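Is the league prize fund at my bowling center normal?

gutterside_14
Posted in June, edited once

I signed up for a summer league at Drudton Lanes and I'm trying to work out where the money goes. It costs 31 dollars a week per bowler. The sheet at the desk says 14 of that is lineage, 4 is the "Grikent bonus" and the rest is the prize fund. No explanation of what the bonus is. When I asked, the guy at the counter told me it "comes back to the bowlers in other ways." I have heard that sentence before, usually from people selling timeshares.

My average is 167, so I am not expecting to get rich. I would just like to know if a side charge like this is normal and if I can ask to see the account before position round. We don't have written rules as far as I know. It might be in a binder somewhere.

lanebed_larry

Totally normal, every house does it. Don't worry about it and have fun. If you're at 167 you should be looking at your ball anyway, I threw a Prellurlow for two seasons and it picked up my carry a lot.

tenpin_grump

I wouldn't call it totally normal. Lineage plus prize fund is normal. A secretary's fee is normal too, and it is usually small and written down. A charge with a house name on it and no line saying what it buys is something I'd want in writing before I paid a second week.

Ask for three things: the league rules, the name the bank account is under, and the prize list. Ask the league officers, since the counter staff may not know. If your league is certified, there are rules on who holds the money, and your local association can tell you which ones apply. If it isn't certified, you are relying on whatever the bowlers agreed to at the first meeting. Was there one? I bowled in the Lam doubles for years and the only meeting was a guy yelling over the shoe counter.

Also do the math yourself. Multiply the 4 dollars by the bowlers and the weeks and compare it with what gets handed out. Skip the raffle talk until you've done that.
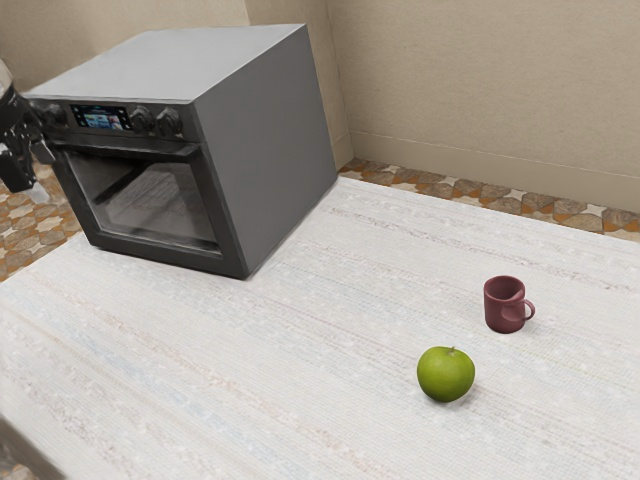 Prize funds are supposed to go back to bowlers as cash unless the league voted for something else, and "something else" is where I get suspicious. Merchandise is easy to overvalue. A gray countertop oven with black knobs and a little display on the front looks good sitting on a table, and whoever puts it in the drawing can write any value they like next to it. Ask for the receipt. If they get annoyed that you asked, you've learned something for the price of one week.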